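Home Shop Orders My tickets Help Log out

Ticket 1690: Parcel marked as delivered, one item missing
Opened by: Nele Frerichs
Shop branch: Junham
Status: waiting for customer

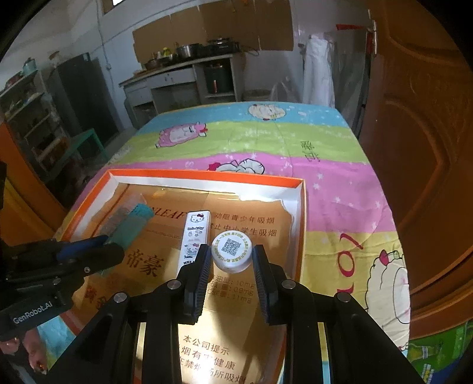 First message

Good morning. My order left your Junham branch in September and the tracking page says it is complete. The small round container with the white lid came, and the Hello Kitty box came too. The refill pack did not come. On the packing slip there are three lines and all three have a tick. I have looked twice between the paper in the carton.

I paid 40 for the whole order and I do not wish to cancel it. I only want to receive the refill pack, or to know when it will be sent.

Reply from the shop

Hello Nele, thank you for writing. Could you tell us the weight printed on the carton label, and whether the tape was whole when you got it? Please also check if your order page shows a second tracking number. Larger orders are sometimes split between Junham and our store in Gresholm.

Second message

The label says 200 grams. The tape was whole. I can see only one tracking number, but when I press "Show shipments" the page stays grey and nothing opens. I tried the following:

- reloading the page
- logging out and in again
- another browser on the same computer
- the same browser on my telephone

On the telephone the list opened after a long wait. There is a second shipment from Gresholm with the status "Label printed", and it has had this status for 6 days. The address in it is my old one in Urnville. I changed the address in my account before I ordered, so I do not understand why the old one is used - maybe it was saved with the payment card.

Reply from the shop

Thank you, this helps a lot. The second shipment did take the billing address. We have stopped it in Gresholm and will print a new label. Please open Account, then Addresses, delete the Urnville entry and confirm your present address here. The grey page has been passed to our web team.

Third message

I have deleted the entry. The correct address is the one on the first carton. I will look at the tracking again on Sunday and write in this ticket if the status is still the same.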